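Home » Opinion » Write the rule down before you press record

Write the rule down before you press record

Samah Samir, 8 November 2024

Filed in: robots, standards, things I keep moaning about

Spent most of June reading other people's task sheets. 440 of them, all for two-armed tabletop work, sorting mostly. Letters, blocks, cutlery, bits of toy. I was asked to say which ones were good enough to share between sites. Not many. I'll get to why.

The typical sheet says something like "sort the letters onto the plates". One line. Then a name, sometimes a table number. And the people who wrote it knew exactly what they meant, I'm sure of it, they were standing right there. Six months later somebody at another site has the recordings and the one line and has to guess. Sort by what? Colour? Vowels one side, consonants the other? Does every plate need something on it by the end? If a letter lands half on the rim, done or not done?

Ghizlane Naciri at Slaoui has been saying this for longer than I have, and louder. Her line is that a task without an end state isn't a task. I used to think she was being fussy. Then I tried to score a batch from Predel, 100 runs, and another 100 from Skikusell that were supposed to be the same job, and they were not the same job. Predel stopped when the letters were on plates. Skikusell stopped when the arms were back home. Same one line on both sheets. Two scorers, two answers, a whole week gone on emails.

So. What I want, and it is not much.

The start state, written. Not "letters on table". Which letters, which colours, which way up if it matters, and if it doesnt matter say so. The plates too. People forget the plates because the plates don't move, but a plate near the front edge is a different reach from one at the side.

The end state, written, so that a stranger can say yes or no from one look.

Odd pieces. Always, always the odd pieces. If your set has signs in with the letters, what happens to a sign? Does it count? Is it left alone? Is touching it a fault?
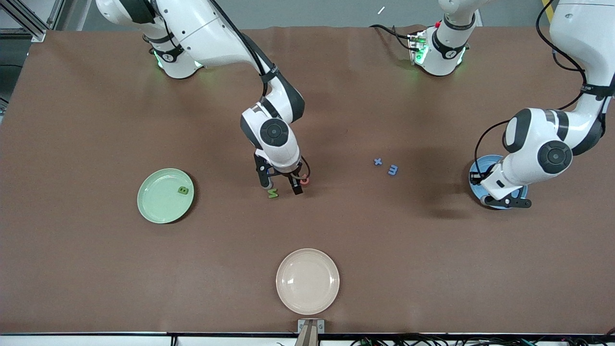

Mid-task on a letters-and-plates table. One letter on a plate so far, and a plus sign out in the open with an "E".

Look at that and try to score it from "sort the letters onto the plates". There's a B on the green plate, a yellowish green sort of B. Right choice? Could be, if the rule is colour. Could be luck if it isn't. The green N would go to the same plate under one rule and possibly not under another. The orange ring, is that an O or a zero? I'd call it an O. I would not bet a data set on it. And orange matches none of the three plates, so a colour rule needs another line for that one as well. The plus is blue, there is a blue plate, so a very keen person sends it over there. Somebody stricter says it's no letter, leave it. Both of them are following the sheet.

That's the whole argument really. I could stop.

But there is the pushback and I should be fair to it. Lendard's people told me, politely, that long sheets don't get read. True. I've seen an 11 page one and I didn't read it either. They also say variety is good, that if every operator reads the line a bit differently you get richer material. Hm. Variety in how you do it, yes please. Go left first, go right first, use either arm. Variety in what counts as finished is just noise with a nice name, and you can't take it out again later.

And a long sheet isn't what I'm asking for. Half a page. Start, end, odd pieces, what counts as a fault, who to ask. Keep a version number on it and change the number when you change the rule, please, even for one word. I found 1,195 recordings filed under a sheet that had been edited twice with the same number at the top. No way of telling which runs went with wich wording. They're sat in a folder now and I doubt they'll be used.

One more. Faults. Most sheets say nothing about drops. A dropped letter picked up again, is that a failed run or a good one with a recovery in it? I say keep it and mark it. Ghizlane says keep it and mark it seperately from the clean ones, and she's probably right, recoveries are worth having but you want to be able to find them. Either would do. Choose one and write it on the sheet before the first run, with the date next to it.

I've put my half page up on the shared drive under templates. Change what you like. Send me the ones that break it, especially if your set has numbers in with the letters, as I haven't sorted out the zero thing yet.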